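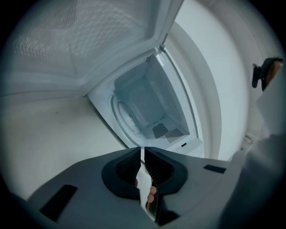

제4장 문을 연 전자레인지: 가열, 유리 접시, 그리고 사흘 지난 카레

이 장을 시작하며

전자레인지는 부엌에서 가장 자주 열리면서 가장 드물게 들여다보이는 물건이다. 우리는 문을 열고, 그릇을 넣고, 문을 닫고, 숫자를 누른 다음 휴대전화를 본다. 냉장고 앞에서는 한참을 서서 인생을 생각하는 사람도 전자레인지 안쪽은 제대로 본 적이 없다. 보게 되는 날이 있다면 대개 무언가 터진 날이다.

앞 장까지 우리는 칼과 도마, 냄비와 불을 다루었다. 불은 적어도 정직한 편이어서, 뜨거우면 뜨거워 보이고 손을 대면 곧바로 의견을 말한다. 전자레인지는 다르다. 하얀 상자 안에서 접시가 돌고, 불꽃도 연기도 없이 밥이 데워진다. 가장자리는 혀를 델 만큼 뜨겁고 가운데는 아직 겨울이다. 이 장에서는 그 까닭을 알아보고, 상자 안쪽의 부품을 하나씩 익힌 다음, 마지막으로 많은 학습자가 이 과목을 선택할 때 예상하지 못했을 활동, 곧 걸레질로 넘어간다.

이 장에서 배울 내용

문 안쪽의 그물 창이 하는 일을 설명할 수 있다.
회전 접시를 꺼내고, 씻고, 제자리에 다시 앉힐 수 있다.
도파관 덮개를 알아보고, 뜯어 버리지 않을 수 있다.
음식이 고르게 데워지지 않는 까닭을 말하고 그에 맞게 그릇에 담을 수 있다.
식초와 물만으로 내부를 닦을 수 있다.

4.1 어느 공용 부엌의 기록

교과서는 원래 모범 사례로 시작하는 법이지만, 이 장은 그럴 형편이 못 된다. 필자들이 자료를 얻은 곳은 '인타논'이라는 이름의 공동 주택이다. 산 이름을 땄다고 하나 건물은 평지에 있고 엘리베이터도 없다. 이곳 공용 부엌의 흰 전자레인지 한 대를 스무 가구가 나누어 썼다. 나누어 썼다는 말은 쓰는 일에만 해당하고, 닦는 일에는 해당하지 않았다.

벽에 사용 기록장이 걸린 것은 12월이었다. 기록장을 건 사람은 입주자 쿨랍 두앙깨우였는데, 첫 장에 다음과 같은 안내문을 적어 두었다.

"쓰신 분은 이름과 데운 음식을 적어 주세요. 터뜨리신 분은 이름을 크게 적어 주세요."

기록장이 끝까지 채워졌을 때 적힌 사용 횟수는 모두 2892회였다. 그 가운데 266회가 카레였고, 큰 글씨로 적힌 이름은 2건이었다. 필자들은 앞의 두 숫자를 믿는다. 세 번째 숫자에 대해서는 독자의 판단에 맡긴다. 같은 기록장에 '천장에 노란 것'이라는 메모가 서로 다른 필체로 여러 번 나온다는 점만 덧붙여 둔다.

생각해 보기
여러분의 집에서 전자레인지를 마지막으로 닦은 사람은 누구인가? 대답하기 전에 그 사람이 같은 방에 있는지 확인한다.

4.2 문과 그물 창

장 첫머리의 사진처럼 문을 활짝 열고 안쪽 면을 보면, 흰 테두리에 둘러싸인 창이 있고 그 창에 잔무늬가 촘촘하다. 많은 사람이 이것을 장식으로 여긴다. 값싼 장식치고는 공이 많이 들어갔다고 생각했다면 옳은 의심이다. 전자레인지 창에는 구멍이 뚫린 금속 막이 들어가며, 이 막이 마이크로파를 상자 안에 붙잡아 둔다.

원리는 크기의 문제로 이해하면 된다. 가정용 전자레인지가 쓰는 마이크로파의 파장은 12센티미터 남짓이고, 그물의 구멍은 그보다 훨씬 작다. 반면 눈에 보이는 빛의 파장은 구멍에 견주면 한없이 짧다. 그래서 빛은 드나들고 마이크로파는 대부분 되돌아간다. 우리가 죽이 넘치는 광경을 실시간으로 지켜볼 수 있는 것은 이 덕분이다. 지켜보면서도 멈춤 단추를 누르지 않는 까닭은 물리학의 범위를 벗어나므로 다루지 않는다.

문에서 살펴볼 것은 창만이 아니다. 문이 몸체와 맞닿는 면에 음식물이 굳어 있으면 문이 제대로 닫히지 않을 수 있다. 창이 깨졌거나, 경첩이 휘었거나, 문이 덜 닫히는 전자레인지는 쓰지 말고 수리를 맡긴다. 테이프는 수리가 아니다. 예쁜 테이프도 마찬가지다.

4.3 회전 접시

둥근 유리 접시는 음식을 천천히 돌린다. 상자 안의 마이크로파는 벽에 부딪혀 되돌아오며 서로 겹치고, 겹치는 방식에 따라 센 곳과 약한 곳이 생긴다. 음식이 가만히 있으면 센 곳에 놓인 부분만 뜨거워진다. 접시는 음식을 여러 자리로 데리고 다니면서 이 불공평을 조금 줄여 준다.

조금이라고 쓴 데에는 이유가 있다. 접시 한가운데는 아무리 돌아도 한가운데다. 그릇을 정중앙에 반듯이 놓는 사람은 성품이 단정하다는 칭찬은 들을 수 있으나, 가운데가 찬 만두를 먹게 될 가능성도 있다. 여러 개를 데울 때는 가장자리를 따라 둥글게 놓고 가운데를 비운다. 밥처럼 한 덩어리인 음식은 가운데를 눌러 움푹하게 만든다. 도넛이 왜 그렇게 생겼는지에 대한 설명은 아니지만, 기억하기에는 좋다.

접시를 꺼내는 법

1. 접시가 식을 때까지 기다린다. 데워진 음식의 열이 유리로 옮아가므로 접시도 뜨거울 수 있다.
2. 양쪽 가장자리를 두 손으로 잡고 똑바로 들어 올린다.
3. 접시 밑에 바퀴 달린 받침 고리가 있는 제품이면 고리도 함께 꺼낸다. 인타논의 기록장에는 "고리가 있는 줄 몰랐음"이라는 문장이 있다. 입주한 지 삼 년 된 사람이 썼다.
4. 중성 세제로 씻고 물기를 닦는다.
5. 고리를 먼저, 접시를 나중에 넣는다. 손으로 살짝 돌려 보아 덜컹거리면 다시 앉힌다.

뜨거운 접시를 찬물에 바로 담그지 않는다. 유리가 갈라질 수 있다.

4.4 벽에 붙은 네모와 구멍들

안쪽 벽에는 다른 곳과 질감이나 색이 다른 네모난 조각이 붙어 있는 경우가 많다. 사진 속 안쪽 공간의 오른쪽 아래에 보이는 짙은 회색 네모도 그런 덮개로 보인다. 도파관 덮개라고 부르며, 마이크로파가 상자 안으로 들어오는 길목을 막아 음식물과 김이 안쪽으로 들어가지 못하게 한다. 마이크로파는 이 덮개를 통과한다.

도파관 덮개는 부엌에서 가장 억울한 부품이다. 포장재로 오해받아 뜯기고, 얼룩으로 오해받아 긁힌다. 어느 쪽도 해서는 안 된다. 부드러운 젖은 천으로 가볍게 닦고, 타거나 구멍이 났으면 사용을 멈추고 그 제품에 맞는 덮개로 바꾼다. 기름이 밴 채 오래 두면 그 자리가 타면서 불꽃이 튈 수 있다.

덮개 옆에는 작은 구멍들이 격자로 모여 있다. 이런 통풍구는 공기가 오가는 길이므로, 물이 뚝뚝 떨어지는 행주로 문지르거나 세정제를 곧바로 뿌리지 않는다. 이쑤시개로 하나씩 청소하려는 학습자가 해마다 나오는데, 정성은 인정하되 말리고 있다.

4.5 그릇과 담는 법

다음 표현들은 이 장에서 같은 뜻으로 쓰지 않으므로 구별해 둔다.

전자레인지용: 제조사가 전자레인지에 써도 된다고 표시한 그릇.
내열: 열에 견디도록 만든 것. 금속도 열에는 잘 견딘다. 그렇다고 넣어도 된다는 뜻은 아니다.
아마 될 것 같은 그릇: 넣지 않는다.

금테를 두른 찻잔은 셋째 항목에 속한다. 얇은 금속 테에서 불꽃이 튈 수 있고, 그런 찻잔은 대개 누군가 아끼는 것이다.

국물 있는 음식은 그릇의 반을 조금 넘게만 담고, 뚜껑은 김이 빠지도록 비스듬히 얹는다. 절반의 시간이 지나면 꺼내어 젓는다. 껍질째 있는 달걀은 데우지 않는다. 이 문장에는 예외도 요령도 없으며, 인터넷에서 본 방법도 예외가 아니다.

4.6 식초와 물로 닦기

준비물: 전자레인지용 대접, 물 한 컵, 식초 두 큰술, 나무젓가락 한 짝, 부드러운 천 두 장, 약간의 겸손.

대접에 물과 식초를 붓고 나무젓가락을 담근 뒤 3분 동안 가열한다. 끝나도 문을 열지 말고 5분을 더 기다린다. 김이 벽에 들러붙은 것을 불리는 시간이다. 대접은 뜨거우므로 장갑을 끼고 꺼낸다. 전원 플러그를 뽑고, 접시를 꺼내고, 꼭 짠 천으로 천장부터 닦는다. 바닥부터 닦으면 천장에서 떨어진 것을 한 번 더 닦게 되며, 이때 느끼는 감정은 평가에 반영하지 않는다. 문 안쪽과 맞닿는 면까지 닦은 다음 마른 천으로 마무리하고, 문을 잠시 열어 말린다.

거친 수세미는 쓰지 않는다. 벽의 칠이 벗겨지면 그 자리에 녹이 슬 수 있다.

활동 4-1 우리 집 기록장

일주일 동안 전자레인지를 쓸 때마다 음식의 종류, 가열 시간, 덮개를 덮었는지를 적는다. 마지막 날 안쪽 얼룩의 위치를 상자 그림에 표시하고 기록과 견주어 본다. 얼룩의 주인을 밝혀내는 것은 이 활동의 목표가 아니지만, 밝혀지더라도 점수를 깎지는 않는다.

활동 4-2 찬 가운데 찾기

넓은 접시에 찬밥을 고르게 펴서 1분 동안 데운다. 숟가락으로 여러 곳을 떠서 따뜻한 정도를 비교하고, 같은 양의 밥을 고리 모양으로 담아 되풀이한다. 실험에 쓴 밥은 먹는다. 다음 절에서는 언 음식을 녹일 때 출력을 낮추는 까닭을 살펴보므로, 냉동실에 언제 넣었는지 모르는 봉지가 있으면 버리지 말고 이름표만 붙여 둔다.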